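**Best way to keep a shared table clear? Light wood, shows every ring**

Asked by Ida Heitmann, 22/06/2021

Hello all! We've just taken on a light wooden table for the back room at Hernstead and I love it to bits, but it fills up with odds and ends by lunchtime. Pens, plates, water bottles, post, you name it. Everybody puts things down and walks off.

The top is a pale beige with the grain running in stripes, and it marks if you so much as look at it. I've already had one ring from a mug (gone now, thank goodness, after a rub with a soft cloth and a bit of patience).

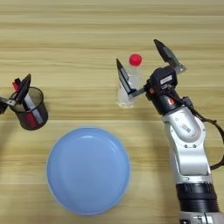
What I'd love is a simple system for the bits that do need to live there. I don't want to ban everything, it's a table and people should use it! The black mesh pen holder stays, I'm firm on that, and so does one plate for biscuits. It's the bottles I'm stuck on. Do you give them a spot, or send them all back to the kitchen? And is a tray worth it or does it just become another place to pile things?

Budget is tiny, by the way. I have 10 euros left over from the table and would quite like to keep some of it.

---

**Dirk Ruppert** · 14 votes · accepted

Oh, get a tray, you won't look back! We did this at the Laden last June and it changed the whole room. The trick is to go smaller than you think. Ours holds the pen pot and the plate with just enough space for one bottle next to them, so if somebody adds a second bottle it looks wrong and they take it away again. A big tray fills up in a day, I've seen it happen.

Put felt pads underneath, the stick-on sort, and lift the tray when you wipe or you'll get a paler patch under it after a summer of sun. Mesh pen holders want a felt pad too. The metal rim on the bottom of mine left a lovely grey circle that took me a whole evening to get out.

For bottles, we wrote names on the lids with a paint pen. Red lids take white paint beautifully, and a bottle with a name on it finds its way home much faster. Two coats, and let the first one dry properly.

Charity shops are full of trays. Mine was under your budget with change for a bun.

---

**Ludger Steinbach** · 3 votes

Wipe it with the grain, never across. Damp cloth, dry cloth, done. Also check what finish it has before you put any oil on. If it's lacquered the oil just sits there and goes sticky.

---

**Elfriede Bauerfeind** · 1 vote

I use a cork mat from Pimora, lovely thing, but I've only got a small table so I don't know how it would do on yours. We send all the bottles back to the kitchen at four o'clock and that works for us. Good luck with it, pale wood is gorgeous!

> *Ida Heitmann:* Thank you all so much! Tray hunting on my way home. Dirk, did you seal the paint or does it survive washing up as it is?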